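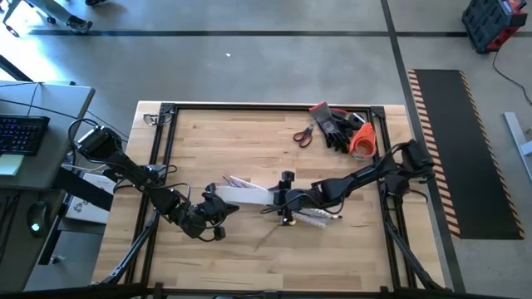 Anitha Chettiar sells tables for a living and does not think you should buy most of them. I had gone to Clundanlow, her shop and workroom, ready to argue about butcher block, which I have never understood outside a restaurant kitchen. It costs more than a plain top, it needs looking after, and the people who sell it talk about it as if it were a pet. The one I kept coming back to was a rectangle of light tan planks on a smooth gray concrete floor, with pencil-thin things lying about on it and a faint dark streak across the wood. I asked her about streaks like that, expecting the usual speech about character.

"It's a mark," she said. "If you don't like marks, sand it. If you don't like sanding, buy something else."

So much for the speech. I tried again. The brochure from Unnithan, the mill she buys from, says a butcher-block top will last 50 years. Did she believe it?

"I believe they'd like you to believe it. I've been doing this for 13 years. How would I know what happens at 50?" She has seen tops ruined inside one winter, usually because they were pushed up against a radiator in January and left there. She has also seen one come back from a school art room with glue all over it and go out again a week later looking fine.

What she will defend is thickness. A thick top can be sanded many times, a thin one can't, and a good deal of what gets sold as butcher block is thin. She showed me a sample from a range called Todumier, which she stopped carrying last year. It looked all right to me. She turned it over and ran her thumbnail along the edge, where the solid wood gave way to something else.

"People pay for the top quarter inch and the word," she said.

I said that sounded like an argument against the whole business. She shrugged. For cutting food, she thinks a separate board does the job and you can put it in the sink. For a desk, she would take almost anything flat. Where she thinks the heavy tops earn their price is on a worktable, the kind where people clamp things, drop things and spread out pens and small parts all day.

I am still not sure. A solid door on two trestles has served me well enough, and I told her so.

"What did the door cost you?"

Nothing, I said. It was in the garage.

"Then keep the door."

We moved on to oil, where we really did disagree. Clundico, the finish she uses, is $90 a can, and she puts on three coats before a table leaves the shop. I think that is a lot of money to make wood slightly darker. She thinks I have never tried to get marker out of bare maple. I have, as it happens, and it came out with rubbing alcohol and some patience. She asked how much patience. I admitted to most of an afternoon.

She charges $120 to refinish a top somebody else made, and says she loses money on nearly half of those jobs. When I asked why she keeps taking them, she went to answer the phone. The caller wanted to know whether a table could live outside on a covered porch. She told them no, listened for a while, and told them no again.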